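Week 3 notes: following the money in online gambling

Okay, so last week we got through licensing and I promised you payments, which I think is the fun part (your mileage may vary). These are my own lecture notes tidied up a bit, so if something reads like me talking, it probably was me talking.

Start with the basic problem. A regulator can license an operator, inspect it, fine it, pull the license. All of that works on companies inside the border. A site run from somewhere else, with no local staff and no local bank account, can ignore the letters for years. What it can't do without is deposits! Players have to get money in, and they'd like to get money out, and somebody has to carry it both ways.

For class we'll use our made-to-measure case. The operator is Betstead, based offshore. The processor is Flondier, which takes card payments and passes them along. The player's own bank is Tanui. Keep those roles straight, because in the exercise I'm going to ask you who knows what, and when.

A player puts in 200 dollars. Tanui sees a card payment with a merchant name and a four-digit category code. If the code says gambling, Tanui can decline it automatically and we're done. If the code says something else – software, gift cards, whatever – Tanui sees an ordinary purchase. Using the wrong code on purpose is called miscoding, or transaction laundering when there's a front business set up to go with it. Please don't use the two as synonyms in your papers. Miscoding can be one lazy form filled in badly. Laundering takes a plan. 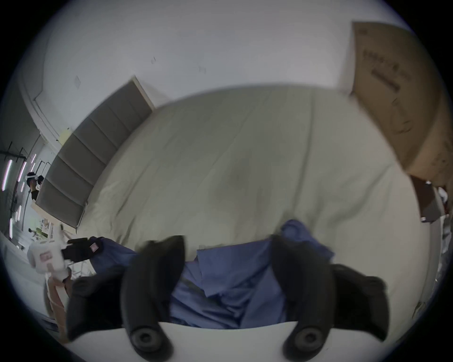

Now, who has the duty to notice? Flondier signed Betstead up, so Flondier is supposed to know what Betstead sells. Tanui never met Betstead and only has the code and the name to go on. Most of the rules we read put the heavier duty on the processor for that reason, though a blocking order is usually addressed to the bank. I find that mismatch really interesting and I'd be happy to see a final paper on it.

Josphat Obura asked in the morning section whether a block on Flondier would also hit its lawful customers. Great question, and yes, it can. Suppose Otero is a small shop that sells board games and uses the same processor. A broad order that names the processor stops Otero's sales too. A narrow order names particular merchant accounts, but those can be swapped out over a weekend. So you get a trade-off between catching too much and catching very little, and courts tend to ask whether the regulator at least tried the narrow version first.

A few terms to know for the quiz: acquirer, issuer, merchant category code, chargeback, blocking order. Chargebacks we'll come back to in week 11. They matter here mostly as a warning sign, since players who lose sometimes dispute the payment, and a "software store" with a huge dispute rate ought to make someone curious.

Reading for next time is chapter 3, plus the sample blocking order in the course packet (start at page 17 – the pages before it are definitions and you can skim them).

Exercise, two pages max: draft a blocking order aimed at Betstead. Decide who it's addressed to, what they have to do, and how Otero gets its payments back if it's caught by mistake. Bring a printed copy, and leave wide margins so your partner can scribble on it.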